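Balten Ballot-Tracking Software for County Election Offices
Version 3 release, updated 11/15/21

Balten is a records package for county and municipal election offices. It logs petitions, candidate filings, absentee ballot requests and precinct returns in one database. The product is sold by Sugawara and supported by the same team that wrote it. The current release replaces the version shipped before the June primaries.

Scope

The software handles administrative records only. It does not tabulate votes and does not connect to tabulation equipment. Precinct totals are entered by hand or loaded from a delimited text file, and both methods require a second user to approve the entry before it is posted.
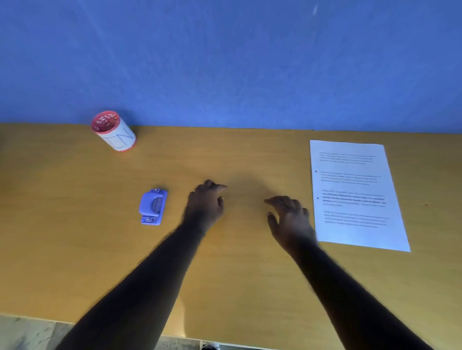

Can two counties share one installation?
Each county needs its own database, but a single server can host up to 32 databases under one license. User accounts are kept separate by default. An administrator may grant a user read access to a second county where a legislative district crosses the line.

Petition module

Signature sheets are scanned in batches and assigned a sheet number. The clerk reviews each line and marks it accepted, rejected or held. A rejection must carry a reason code. The standard list contains 25 codes covering duplicate signers, wrong district, missing date and similar defects. Offices may add local codes, but the standard codes cannot be deleted once a petition has been opened.

Running totals are shown by district. When a petition reaches its required number of valid signatures the record is flagged, and review can continue or stop according to local rule. Challenges are filed against individual lines and keep the original decision on record.

Absentee module

Requests are matched to the voter file on name, date of birth and address. Partial matches go to a review queue. Status changes are written to an audit log with the user name and time. The log can be exported but not edited.

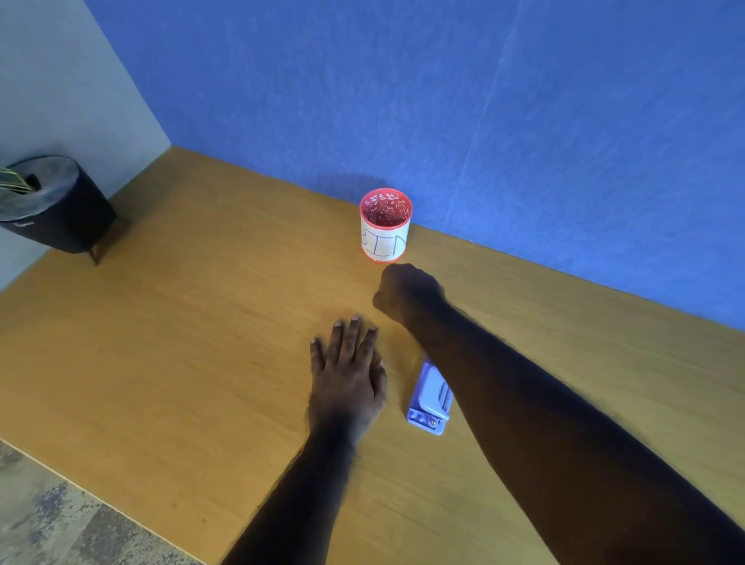
The audit log also records failed sign-ins and any change to a user's role. Entries are kept for the life of the database. Offices subject to a retention schedule should export the log at the close of each election and store the file with the canvass papers.

Public reporting

The Sona add-on publishes posted returns and candidate lists to a county website. Pages refresh on a fixed interval set by the office. Held or unapproved returns are never sent. Sona is licensed separately.

Requirements

Server: 64-bit operating system, 32 GB memory
Workstation: current web browser, no local install
Scanner: any model that outputs multi-page PDF
Largest installation tested: 614 precincts

Migration

Data from Clunon can be imported with the supplied converter. Filing dates, status history and reason codes are carried over. Scanned sheets must be copied separately and relinked by sheet number. A trial import should be run and reconciled before the live one.

Contacts

Sales and licensing: Anas Jaber
Migration and technical support: Takeshi Ishida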